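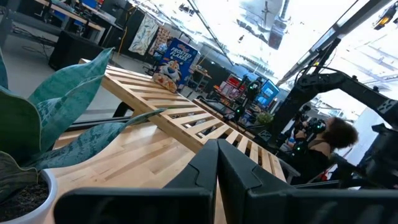

Gripper's-eye view, Frosted Flakes at the far end of the rack.

2024-07-03

Right, the Clumard post. I said I'd write it up once I'd had a proper go and I've now had a proper go, so. Typing this fast before I lose my notes again.

For anyone who missed the last one – Clumard is the gripper kit from Kulo. Two fingers, a wrist camera, a cable that's slightly too short, and a year of their software thrown in. 2762 for the lot, before delivery. The fingers alone are 1054 if you've already got a camera you like. I paid for mine, no discount, nobody's reading this before it goes up.

Setup first. Three evenings. Kulo says one. The mounting plate went on fine, the bolts are decent, the drawings are clear. Then the software wouldn't see the camera, then it would, then it wouldn't. Fixed in the end by unplugging everything and doing it in the order on page 40 of the manual, which is not the order on the quick start card. If you buy one, bin the card.

The fingers. Dark grey, blunt, angled at the tips, flat on the inside faces. Ugly things but I've come round to them. A cereal box is a nasty test – light, thin card, big flat sides that give if you squeeze. My old set left dents in every one. With the Clumard at the lowest force setting I get a box up and down again with the corners still square, most of the time. Go one notch higher and you're crushing breakfast. I'd like a notch in between. There isn't one.

Thin stuff is worse. Slats, card, anything you'd pick up with fingernails. The tips are too fat to get in a gap. Kulo sell narrow ones seperately, I haven't bought them, a bit cross that they're not in the box at that price.

Camera next. Wide enough that the tips stay in view at the bottom, and you can see what you're closing on, which sounds basic but my last one lost sight of the thing at exactly the wrong moment. Downside, it rolls with the wrist. Obviously. But driving by hand with the picture tipped right over, floor running off up one side, takes some getting used to. There's a setting to level the view. It lags. I turned it off and now I just tilt my head like a dog.

It copes all right with a bright ceiling too. Bit washed out up top, colours on the table still good, the blue of the box and the plant leaves look like they should.

Speaking of the plant. Leaves over the rack are a good test and a bad idea. The collision warning goes by the table height you type in and knows nothing about anything sticking out over it. So you steer round the greenery yourself. Not marking it down for that, the manual is clear enough, but don't go thinking it's watching out for you.

Driving it by hand controller – nice. Smooth, small movements stay small. The buttons for open and close are the wrong way round to my mind, and you can swap them, menu is under Advanced for some reason.

I did look at the Panyasiri before buying. Cheaper, softer pads, but no camera and you're on your own for the mount. Foder do a hire deal on both by the month, which I'd have gone for if they'd had a Clumard free before September. They didn't. Might still be worth asking if you only need it for one job.

Support. Wrote to Kulo twice. First reply next morning, useful, somebody who clearly had one on their desk. Second one took over a week and told me to check the cable. It was the cable. Still.

Would I buy it again? Yes I think so, for boxes and tubs and general grabbing about. For fiddly work no, or not without the narrow tips, and then you're spending more on something already not cheap. I'll try to borrow a pair and report back.

Oh and the cable. Get an extension on day one. The one supplied reaches if the arm stays low and dosn't if it doesn't.

Comments are open, tell me what force setting you're on.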